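Brelville Laboratory Revises Upkeep Schedule for Two-Arm Sorting Cell

Apr 21, 2026 | By Niilo Laaksonen

3 min read

The Brelville Automation Laboratory has adopted a revised maintenance schedule for its two-arm tabletop sorting cell, known internally as Negi. The new schedule took effect this month and applies to both arms, their grippers, the exposed cabling and the cloth-covered work surface. 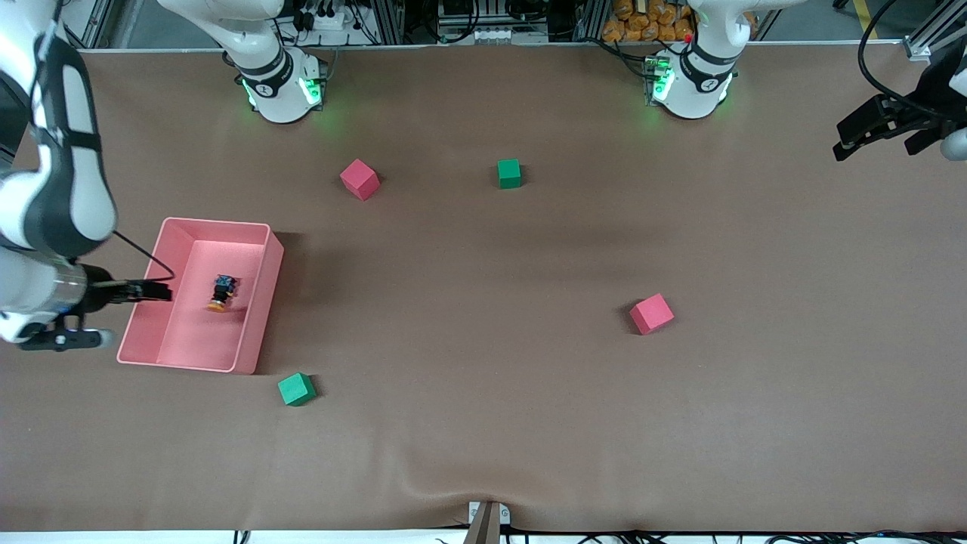

Under the previous arrangement, the cell was serviced at fixed dates regardless of how heavily it had been used. Service is now tied to operating hours. A short inspection is carried out every 80 hours, and a full service, including recalibration of both arms, is due at 300 hours. The laboratory expects the change to reduce unplanned stoppages, which last October kept the cell out of use for most of two weeks.

"The arms themselves have given us very little trouble," said Hanne Mäkelä, who heads equipment support at the laboratory. "What wears is everything attached to them. A cable that is slightly too short at full reach will be pulled a small amount on every cycle, and after enough cycles the connector begins to loosen."

The October stoppage was traced to a connector of this kind. The gripper on one arm reported its position intermittently, and the arm halted each time the signal was lost. Staff first replaced the gripper, without result, before the fault was found in the cable. The repair took less than an hour once the cause was known.

The short inspection now begins with the cables. Each arm is moved slowly by hand through its working range while a technician watches the loop between the arm and the gripper. The loop must clear the table at the lowest working position and must not catch on the mounting bracket below the wrist. Any cable that shows flattening or a worn jacket is replaced the same day.

Gripper fingers are checked next. The two fingers must close parallel to each other, and the closing force is compared with the value recorded at the last full service. Fingers are wiped with a dry cloth only. The laboratory discontinued the use of cleaning fluid after residue was found to affect the grip on foam cubes, which are among the standard test items for the cell.

The work surface has also been brought into the schedule. The brown cloth is to be smoothed before each session and replaced when creases can no longer be removed. According to the maintenance notes, a raised fold near a test item can change the height at which the fingers make contact, and several failed grasps earlier in the year were attributed to this cause — the arms had been recalibrated twice before the cloth was considered.

Position checks are made against the collecting bin. The bin is set on its marks, and the arm serving it is sent to a stored point just above the near wall. If the fingertips do not arrive where expected, the operator is instructed to stop, confirm that the bin has not been moved, and repeat the check once. A second failure requires recalibration before any further work. The opposite arm is held clear of the shared area throughout the procedure, and the two are then tested in the reverse order.

The schedule was prepared using the cell's own service log, which contained 155 entries at the time of the review. Entries had been written by many different operators and varied considerably in detail. Operators are now asked to record the operating hours, the arm concerned, the part inspected and any replacement made. Free comments remain permitted, and Ms. Mäkelä has encouraged staff to continue writing them.

A second cell of the same layout, located at the laboratory's Grinau site, will move to the new schedule once its next full service is complete. That cell stood at 267 operating hours at the last reading. Spare cables and gripper fingers for both sites will be held at the Graltville store, and requests should be submitted through the equipment support desk.

Operators who use either cell are required to read the revised procedure before their next booking. Printed copies have been placed beside both cells. Questions about recalibration should be directed to Ms. Mäkelä's office — operators should not adjust stored positions themselves.

12 shares | 3 comments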